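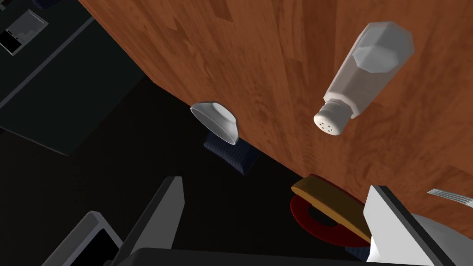
Questions about the table robots, answered by Margareta

I'm Margareta Căpraru and I look after the floor team at the Gavcombe canteen. We serve lunch to the people at Vollis, and since April we've had robot arms helping to clear and reset tables. I get asked the same things in the corridor most days, so I've typed up my answers.

Is anyone losing their job?
No. There were 9 of us on the floor before and there are nine of us now. What has changed is who does what after two o'clock, when it used to be all hands on clearing. Two of us have moved over to the serving counter (which I'd been begging for, the queue was dreadful!) and the rest of us swap about.

How does the robot know what to do with a salt shaker?
It practises on a computer first. Tudose, the firm that set it up for us, built a pretend table with the sort of bits and pieces you find on a real one — a salt shaker, a bowl, a fork — and the gripper has a go at those before anything gets tried near our crockery. They've drawn up 147 different table layouts so far. I sent in a few of the nastier ones myself.

Do I have to tidy my table for it?
Please just leave things as you always have. Do take your phone and your keys, though, as you would anywhere.

What if it drops something?
Then one of us sweeps it up, same as when I drop something. Press the yellow button on the post and the arm stops where it is. You won't get told off for pressing it, I promise, I've done it plenty.

Will I need training?
If you work on the floor, yes. It's 60 minutes with me in the Falier room, and it's paid. We go over the stop button, how to wipe down the fingers, and how to fill in the fault sheet. If you only eat here, no.

Do you like it?
Mostly, yes. My wrists are better for it. I do miss the chat we used to have while clearing, and I've said so to the managers, so we now take our tea break together at half past three. It's slow with cutlery and I still do the window tables by hand because I'm quicker.

Who do I moan to?
Me! I'm by the tray return until four, or leave a note in the box next to the till.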